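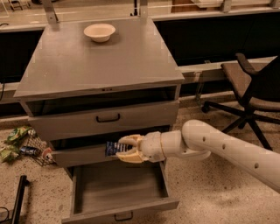

May 28, 2024. Soil moisture by oven drying, Tromberg plot samples, second set. The purpose of this entry is to record the procedure as carried out and to note where it departed from the written method. Samples were received in sealed bags from the upper and lower strips of the Tromberg plot and were logged before opening. Each bag was turned over by hand to mix the contents, and stones larger than a pea were removed and set aside in a labeled envelope. Shallow dishes are to be used for all drying from this set onward. A round form with a flared rim, like the white bowl on top of the gray drawer cabinet, is easier to lift with tongs than the straight-sided beakers used in the first set, and the soil can be spread in a thinner layer.

The Stimero balance was leveled and checked with the 1000 g reference mass before the first weighing. The reading was steady. It was checked again at midday and did not require adjustment. Colleagues are reminded that the draft cover must be closed during every reading, including the tare.

Sample T-4 lower, wet mass with dish: 334 g. The remaining wet masses are entered on the weighing sheet and are not repeated in this notebook.

Departure from method: the written method calls for samples to go into the oven immediately after weighing. The oven was still coming up to temperature when the first tray was ready, so that tray waited on the bench under foil. Any loss during the wait would lower the wet mass after it had been recorded and would not affect the calculated result, provided that the tray is not weighed again before drying. 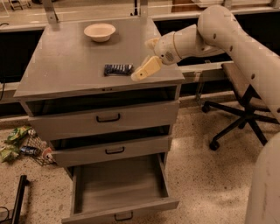
The second tray was loaded without delay. Both trays are on the middle rack, with the lower strip samples toward the door. The Omex temperature logger was placed between them and set to record overnight. Its clock was found to be 2 minutes slow and was corrected before use - earlier logs should be read with this in mind.

The Figueroa samples have not been started. Two of those bags had poor seals, and moisture was visible on the outside of the outer bag. It is recommended that these 2 be reported separately or collected again. They should not be averaged with the others.

To be done tomorrow: remove trays, cool in the desiccator with the lid fully seated, and weigh. Return to the oven and weigh again until the mass is constant. Dry masses go in the right-hand column of the sheet, in ink.

Supplies: foil is low. Fresh desiccant is needed before the Figueroa set, as the present charge has begun to change color.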